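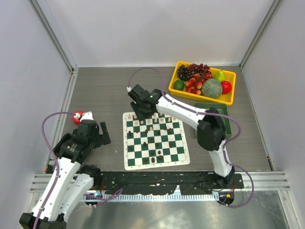 Boards and Games, Skondau
Gallery page by Jad Abu Hammour
Posted 2019-01-25

The games shelf at Skondau started in September with a box of donated sets from Awwad. It has grown since then, and people keep asking what is on it before they come in. I will add to this page as I get to each game.

Chessboard, with a red-and-white ball behind and to the left. The ball is not part of any chess set. It belongs in the bin with the other small balls on the bottom shelf.

Borrowing

Boards go out for 24 days at a time. You can renew once at the desk or by phone. Please count the chess pieces before you bring a set back, and put them in the cloth bag, not loose in the box. A lost pawn can usually be matched from the spares drawer. Kings and queens are harder.

The shelf has 76 titles at the moment. Most are for two players. Skovolel has the longer games and the large puzzles, and you can request those through us.

Chess evenings

We play in the side room at Jendness, up to 15 players. Boards are provided. Bring your own clock if you want to play timed games. Beginners can ask for a practice board and the printed sheet of openings.

Next to be added: checkers, dominoes, backgammon.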